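Filed under: Bench notes / Tonometry

October, late morning

Second go at the rebound tonometer comparison. The Omoregie unit against the old applanation set-up, both on the model eye, water column at 19 mmHg. I still don't believe the brochure.

Omoregie first, 8 readings, fresh probe. They came out bunched nicely but all on the low side of the column. Then the Plovar head, same height, same person holding it. Wider scatter, and the middle of it sat closer to the true figure. So which one is "more accurate"? Depends who is selling it. Stonatholm quote repeatability and call it accuracy all through their leaflet, and I'd like that crossed out before the leaflet goes anywhere near the clinic.

The silicone cornea bothers me more than either instrument. We have one thickness, 600 microns, thicker than most of the people who will sit in the chair. A stiff thick cornea ought to push readings up, and the Omoregie still read low. Either its correction is doing something we haven't been told about or our column isn't what we think it is. My money's on the column. There was air in the tubing last time and I only half trust the new tap.

Disgate say their cornea is "lifelike". Asked them in what respect and got the same leaflet back.

Tilt check: propped the eye 2 degrees off and repeated. No change I would swear to - the scatter swallows it. Needs a proper wedge, not folded card. 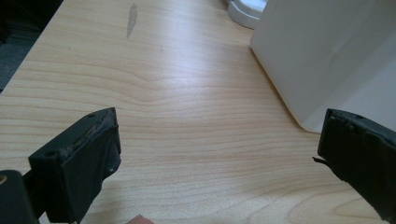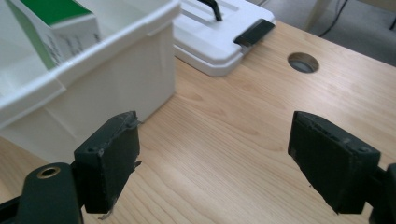 Light wood, grain showing in both.

To do before anyone writes this up:
- bleed the tubing, re-zero the column, leave it overnight and read it again
- get a thinner cornea, from anyone but Disgate if possible
- repeat with the operator unable to see the column height. I knew the answer today and I don't trust my own hand
- ask Stonatholm for the raw numbers behind their graph

Not recommending a purchase on this. If pressed, keep the Plovar another year and spend the money on probes.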